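1/ Installed a shipping-rules extension on the Paltedville store this morning. The listing promised setup in 4 clicks. I am on click 252.

2/ It adds a zone picker to checkout, so customers choose where they live from a list. The list is alphabetical, except for Colombo, which comes first for everyone.

3/ Support says that's the default zone and can be changed under Settings. There are two menus called Settings - they meant the other one.
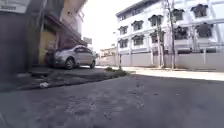

4/ Changed it. Now every parcel ships free to Arkatton. We had seven orders from Arkatton before lunch, one of them for an anvil.

5/ Rolled back to the old version, which only breaks in December. I can live with that until December.

6/ Stodov, if you make this extension and you're reading: the zone picker is lovely. Please let me turn it off.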